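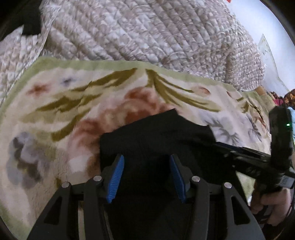
4. Washing and Drying Your Omamero Heated Blanket

Good news for anyone who has been putting this off – the Omamero is fully washable, and it comes out of a proper wash feeling wonderful! Set aside a morning for your first one. After that you'll hardly need this page.

Before you start

1. Turn the controller to 0 and unplug it from the wall.
2. Press both tabs on the blanket connector and pull the cord straight out. Never tug on the cord itself.
3. Put the controller somewhere dry. It must not be washed, soaked or wiped with a dripping cloth.
4. Shake the blanket outdoors if you can (pet owners, this step is for you).

Washing

5. Fill the machine with cool water and add half your normal amount of mild soap.
6. Lay the blanket loosely around the drum, with the connector tucked into a fold.
7. Run the gentle cycle for 8 minutes, then rinse and do one short spin.

CAUTION: Do not use bleach, fabric softener or dry cleaning fluid. These can damage the coating on the heating wires.

Drying

8. Tumble dry on low until the blanket is just damp, then take it out and gently stretch it back to size.
9. Hang it over two lines, or over a shower rail, until it is dry all the way through. Check the hem around the connector with your fingers – it is always the last part to dry.

WARNING: Do not plug the blanket in to speed up drying. Do not use clothespins or safety pins on any part of it.

Putting it back on the bed

10. Spread it flat with the connector at the foot end, then push the cord in until both tabs click.
11. Turn the controller to 3 and leave it for a few minutes. Feel for even warmth from top to bottom.

NOTE: If the light blinks after washing, unplug the blanket and let the connector air dry overnight. Still blinking? See page 158, "Controller lights."

Section revised 18 Oct 2025 by Zübeyde Canpolat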